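Section 6: Running the hand-held gripper demonstration at an open day

Revision date: 2019-01-27

This section covers the visitor demonstration of the Balteo hand-held gripper. It assumes that the gripper has been assembled and charged as described in Section 4, and that the person leading the demonstration has already folded a few garments with it on their own. If you have not, allow an afternoon for practice before visitors arrive.

The demonstration lasts 15 minutes. It has three parts: a short talk, a fold done by the leader, and a turn for visitors who want one. The same order is used at the Mindden site and at the Ingvarsson hall, so staff can move between the two without learning it again.

6.1 What you need

Balteo hand-held gripper, charged
Spare battery
One spare pair of grip pads
Screwdriver from the Balteo tool roll
Soft brush and lint-free cloth
Garments for folding (see 6.3)
A bed or a wide table with a blanket over it
Laptop with the Brarinari recorder installed
Printed consent slips, if you are going to record

Note: The gripper is moved by the hand of the person holding it. It records where it goes and what its camera sees. Visitors often expect it to move by itself, so say this early in the talk.

6.2 Preparing the area

1. Choose a place where people can stand on at least two sides of the bed or table. Visitors who can only see the leader's back lose interest quickly.

2. Spread the blanket and pull it flat. A patterned blanket is fine and does not need to be changed for a plain one. Deep ridges in the blanket are a problem, as the fingers catch on them when they slide under a hem.

3. Check the light. Draw a curtain if the sun falls straight on the working area. A ceiling lamp is enough on most December afternoons.

4. Move hot drinks, cables and small hard objects off the working surface. Ordinary household things elsewhere in the room can stay where they are.

5. Mark a standing line on the floor with tape, one full arm's length from the bed or table.

6. Place the laptop where the leader can see the screen without turning round.

Caution: Keep the laptop cable away from the standing line. If it has to cross a path where people walk, tape it down along its whole length.

6.3 Choosing the garments

Use clean clothes with no pins, brooches or loose beads. Take out anything left in the pockets.

Start with a light-coloured T-shirt. It is easy to see and easy to fold, and it gives visitors an idea of the pace. Follow it with something dark and smooth. Dark cloth is harder to work with because the folds hardly show, both to the eye and on the recording, and this usually brings the best questions from the visitors.

Buttons, cuffs and straps make good landmarks on a dark garment. Tell visitors which one you are working from before you close the fingers.

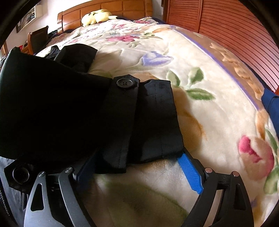
Figure 6-1. Gripping the lower end of a black garment. The button on the narrow tab gives the leader a point to work from.

Do not use knitted garments with a very open weave. The edges of the finger plates can pull a thread, and the visitor whose turn it is will feel responsible.

6.4 Checking the gripper

Do this before the first group and again after every fourth group.

1. Hold the gripper with the fingers pointing away from you and open it fully. Both fingers should move by the same amount.

2. Close it slowly. The pads should meet evenly along their faces. If one end touches first, loosen the pad, seat it again and tighten it.

3. Look at the screws near the top of each finger. Turn them with the screwdriver until they are snug. Do not force them.

4. Brush lint out of the cut-outs in the finger plates.

5. Wipe both pads with the dry cloth. Do not use cleaning spray. It leaves a film and the pads will slip on smooth fabric.

6. Wipe the lens. Finger marks are the most common cause of a poor recording on an open day.

Caution: Keep your free hand away from the fingers while you close them. The grip is not strong enough to cause serious injury, but it will pinch.

6.5 Starting the recorder

1. Switch on the gripper and wait for the steady light.

2. Open Brarinari on the laptop and choose Visitor Session.

3. Check that the live view appears. The corners of the view are dark and straight objects near the edges look bent. This comes from the wide lens and is normal.

4. Move the gripper slowly from left to right. The position trace at the foot of the screen should follow without jumps.

5. Press Hold. The live view stays on but nothing is saved until you press Record.

Note: If the trace jumps, the surroundings may be too plain for the tracking to follow. Turn so that the lens takes in some furniture, or put a few objects at the back of the bed. Then repeat step 4.

6.6 Giving the demonstration

1. Bring the group to the standing line. Six people is a comfortable number. With more than that, run two groups.

2. Give the talk. Say what the gripper is, who holds it and what the recordings are used for. Keep to three minutes.

3. Lay the T-shirt on the bed and fold it at an ordinary pace, without speaking.

4. Shake it out and fold it again. This time, say each step aloud: where you are gripping, which way you are lifting and where you will let go.

5. Lay out the dark garment. Bring the fingers in low, almost level with the blanket, with one finger under the cloth and the other above it.

6. Close the fingers until the cloth is held. Stop there and let the group look at the live view.

7. Lift the held edge by a hand's width. If the cloth slips, lower it, open the fingers and take a deeper grip. There is no need to hide a slip from the visitors or to start again from the beginning.

8. Complete the fold, open the fingers and draw the gripper straight back. Lifting it upwards at this point will often pull the fold apart.

9. Ask for questions before you offer turns. Once the first visitor has the gripper, few people will ask anything.

6.7 Giving visitors a turn

1. Ask the visitor to roll back loose sleeves and take off bracelets. Long sleeves can also hang into the side of the camera view.

2. Hand over the gripper with the fingers open and pointing at the bed.

3. Let the visitor open and close it a few times in the air.

4. Set one task only. Folding a sleeve across, or bringing a hem up to a collar, is enough for a first try.

5. Stand beside the visitor, on the side of their free hand. Do not guide their arm unless they ask.

6. Take the gripper back before the next person steps over the line.

Caution: Children may use the gripper only with an adult next to them. Keep the wrist strap on.

If you want to keep a visitor's recording, get a signed slip first and then press Record. Recordings made without a slip must be deleted on the same day. Write the recording number on the slip, as the recorder does not ask for a name.

6.8 Common problems

The fingers close but the cloth slides out.
Wipe the pads. If this does not help, fit the spare pair. Pads that have gone shiny cannot be restored.

The gripper picks up the blanket together with the garment.
The lower finger is going in too deep. Raise it slightly and slide it along the underside of the cloth.

The live view freezes.
Press Hold, wait for the picture to return and press Hold again. If it freezes a second time, replace the cable. Error 19 on the laptop also points to the cable.

The dark garment shows as a flat shape with no folds.
Turn on another lamp at the side of the bed. Light from a low angle shows creases better than light from overhead.

A visitor drops the gripper.
Switch it off and repeat all of 6.4. Check the finger plates for bends. Do not use it again that day if the pads no longer meet evenly.

6.9 Closing down

1. Press Stop in Brarinari and wait for the saved message.

2. Compare the recording numbers with the signed slips. Delete any recording that has no slip.

3. Switch off the gripper and remove the battery.

4. Brush and wipe the gripper, then put it in its case with the fingers closed.

5. Fold the garments by hand and return them to the demonstration bag.

6. Lift the floor tape.

Enter any fault in the log at the back of this manual, with the number of the group in which it happened. For replacing the pads, see Section 8.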